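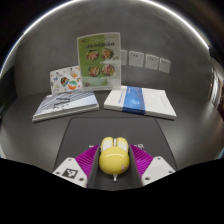
Do you have to soak chickpeas overnight to make good hummus at home? You get the creamiest bowl that way, and a spoonful of baking soda in the soaking water helps the skins let go.

Print this page | E-mail this page

Filed under: Kitchen Table, Threads

Abla Rawashdeh
6/17/26

OK, hummus thread! I've been making it every week since winter and I have so many opinions now, so get a snack.

First, the chickpeas. Buy the small ones if you can find them. The big ones look gorgeous in a salad but the little ones cook down softer. I get mine at Qaisi, the grocery on the corner in Nelldale, out of the bin by the olives.

Soak them in way more water than you think. They double and then they keep going. My first batch climbed right out of the bowl overnight and I found chickpeas behind the toaster for days.

Drain, rinse, fresh water, simmer. Skim the foam. Cook them until one squishes flat between two fingers with no grit in the middle, and then give them another ten minutes anyway. Overcooked is what you want!!

Save the cooking water. Please. I pour off a big mug of it before I drain the pot, and whatever doesn't go in the hummus goes in soup.

Tahini! This is where I used to go wrong. I had a jar that had been open since forever and it tasted like pencil shavings. Fresh tahini should be runny and a little sweet. If there's oil on top, stir it all the way down to the bottom of the jar (a butter knife works great).

Now the part that changed everything for me: make the tahini sauce FIRST. Garlic and lemon juice in the blender, let that sit while you clean up, then tahini and salt, then ice water a splash at a time. It seizes up and looks ruined — keep going — and then it turns pale and fluffy and you'll want to eat it with a spoon.

Chickpeas go in after that, still warm. Blend for 4 minutes. I set a timer, and it feels like an hour with that noise going. My sister leaves the house.

It'll look too loose. It firms up in the fridge, so leave it a bit thinner than you'd serve it.

Toppings I love: whole chickpeas, good olive oil, cumin, chopped parsley, a shake of Aleppo pepper. My aunt does hers with fried onions and pickled turnip on the side and it's outrageous.

Someone asked about canned. Yes, totally! Simmer them for 20 minutes with a pinch of baking soda first and they come out really nice. I do this on weeknights all the time.

Someone else asked about cumin in the blender vs. on top. I do a little of both, but my mom says on top only and she's been at it a lot longer than me.

Going to try a fava bean version next, and in July the Karis farm stand opens back up out on Allevmont Road, so I'll have real tomatoes to put next to it. Cannot wait.

Tell me what you put on yours! I'm reading all the replies with pita in one hand.

We use cookies to remember your settings and count visits. Accept | Manage choices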